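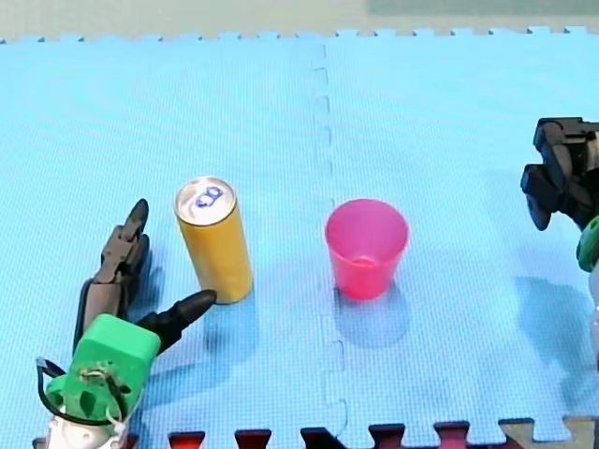 Pokura Interlocking Foam Mats – Blue, Fine Grid Texture

Okay, so these are the mats I get the most emails about, and I'm very happy to talk about them all day (ask my partner). Pokura tiles are the big blue foam squares with the jigsaw edges, and they've been in my little shop since April. I bought a stack for my own place first, mostly so I could sit on the floor without my ankles complaining, and then I kept ordering more because friends kept walking off with them!

The top has a fine pattern all over it, tiny raised squares, and that's my favourite thing about them. Smooth foam always feels a bit slippery in socks to me. These have just enough tooth that you can stand a tall skinny can or a plastic tumbler on the mat and have a drink while you're down there. I wouldn't leave a full one beside a toddler, mind you, but for grown-ups doing a puzzle or folding washing on the floor it's lovely.

The colour is a proper strong blue. If you were hoping for a soft powdery shade, it isn't that. I think it looks great on a pale floor, and bright things really pop against it, so you'll find your lost blocks and pen lids a lot faster. Blue pegs, on the other hand, good luck.

How they go together

Lay the first tile where you want it, line up the tabs of the second one and press down along the join with the heel of your hand, starting from one end. Don't try to slide them in sideways. The tabs have to go in from above. Once they're in, you get a wavy line where the two meet and the surface carries on flat across it. My first go took me ages and I had one tile upside down, so check the textured side is facing up before you start squashing!

The outside edges keep their tabs, so you'll have that notched look all the way around unless you add the straight border strips. I leave mine notched. Some people can't stand it, and for them I sell the strips separately, by the length.

Mixing colours is fine too, and I do it at home, but please stick with tiles from the same maker if you want them to lock. I tried Pokura against some old Huder ones from the garage and the tabs were close but not close enough, and the corner kept popping up. Put them side by side without joining them and you'll be right.

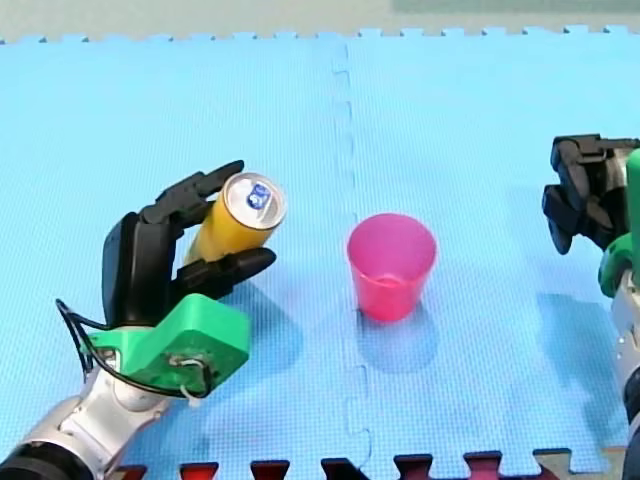 Blue Pokura tiles with a yellow can and a pink cup, dark red and black tabs along the near side.

What I use mine for

Mostly the floor of the back room, where everything happens. Stretching, wrapping presents, sorting the recycling, the odd picnic when it's raining. My neighbour Danylo Moroz has a set under his workbench in Clolthorpe and says his knees have forgiven him. I've also had a few people buy a single pair to go under a noisy machine or a bench leg, and they tell me it takes the edge off the rattling. I haven't tested that one myself, so take it as hearsay.

Looking after them

Vacuum with the brush head, then wipe with warm water and a drop of dish soap. For sticky spills (soft drink, I'm looking at you) get an old toothbrush into the texture, going both directions, and rinse the cloth more often than you think you need to. If something has run down into a join, pull the tiles apart and dry the tabs before you put them back. Keep them out of full sun when you can. Mine by the back door went a touch lighter along one side over summer.

Heavy furniture will leave a dent. A chair leg mark usually comes up again overnight, but a bookcase won't be so kind.

Ordering

Sold in packs of 2 tiles, item no. 934. They're bulky rather than heavy, so postage is the annoying bit, and I'd say order everything in one go if you can – I can fit several packs in a carton and you only pay for the one. Pick-up is free and I'm usually home. New foam has a bit of a smell when it comes out of the plastic, so give it a day or two with the window open.

I have nearly 93 packs on the shelf at the moment. Border strips are a bit low, with more on the way. If you want enough for a whole garage or a playgroup, send me your floor measurements and I'll work out the tiles for you.

Polishchuk Floor & Play | Contact | Postage & returns | Page updated September 29, 2025 | © Polishchuk | Back to top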